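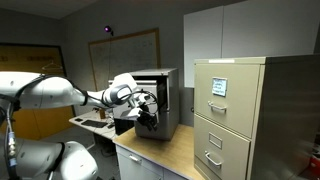 Figure 3. The arm at the small gray cabinet, with its upper drawer open.

4.2 Tasks and setup

The student project, named Pedum by its members, was carried out in an ordinary office and not in a laboratory. We wanted the teams to work with furniture that was not made for robots. The main task was to open a drawer, and it was given in the same words to all 6 teams. Each team wrote its own grasp planner on top of Sani, the control library used in our January course, and was allowed 30 trials per cabinet. A trial was stopped by the supervisor (Bello Effiong) if the force at the wrist passed the limit.

The cabinets differ in height and in the kind of handle. On the tall beige one the fingers can go behind a metal pull, so most teams began with it. The low white cabinet has no pull of this kind — the upper edge of its drawer front is recessed and serves as the handle — and the approach direction had to be planned again. Three teams used a fixed approach angle, and the other three computed it from the depth image. In total the teams logged roughly 3,000 grasp attempts, including those made during practice. Attempts from practice are not included in the success rates of Section 5. 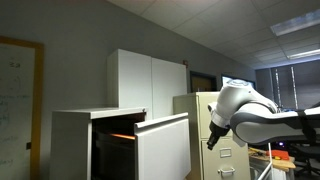

4.3 Grading

Teams were graded on their planner code and on a short written report. The success rate itself did not enter the grade, so a team with many failed trials could still receive full points if the failures were well explained.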